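Branismont wallcovering mill, open day, March

The Branismont mill opens its doors once a year, and this time I got a place on the morning tour. Our guide was Hanan Mahasneh, who runs the print floor. Visitors were taken through in groups and given ear protection at the second door.

The tour begins at the paper store. The mill buys nonwoven base in rolls of up to 2,000 meters. Rolls rest in the store before they are printed, so that the moisture content evens out from core to edge. Mahasneh spent longer on this than on anything else. A roll that goes to the press too dry will grow in width when it meets water-based ink, and the later colors will no longer line up with the first.

The main press is an older rotary machine built by Cumetti. Each color has its own screen, and each screen has its own drive, adjusted from a panel at the delivery end. On the run we saw, the operator corrected the side register twice in the first stretch of paper and then left it alone. Drying is by hot air between stations. The smell is faint, closer to wet chalk than to paint.

Next door is the Majali line, a digital press used for murals and short orders. It is much slower. Its advantage is repeat length: a rotary screen can print only what fits around its circumference, while a mural can run wall to wall without repeating. Files are split into numbered panels with a small overlap, and the panels are printed in hanging order from a single roll. Mixing rolls within one mural is the usual cause of a visible color step at a seam.

The pattern archive holds 227 designs that can still be ordered. Most are florals and small geometrics. The Canencombe range, drawn for the digital press, goes the other way, with large trees meant to cover most of a wall.
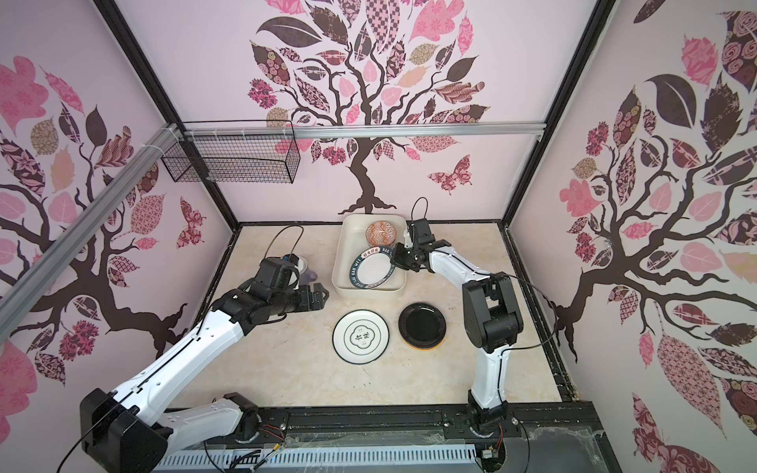

Large motifs bring their own hanging problems. A branch that crosses a seam shows a vertical error far more plainly than a scatter of small flowers does, and the mill advises starting from a plumb line near the middle of the wall and working outward. Inside corners should be cut and overlapped slightly. Wrapping a full panel around a corner works only if the corner is true, and few are.

The last stop was the test room, where samples are checked for light fastness, wet scrub and seam strength. The tour ended at the seconds shop by the loading dock. Rolls there are sold by batch number, and it is worth checking that all of yours match before paying.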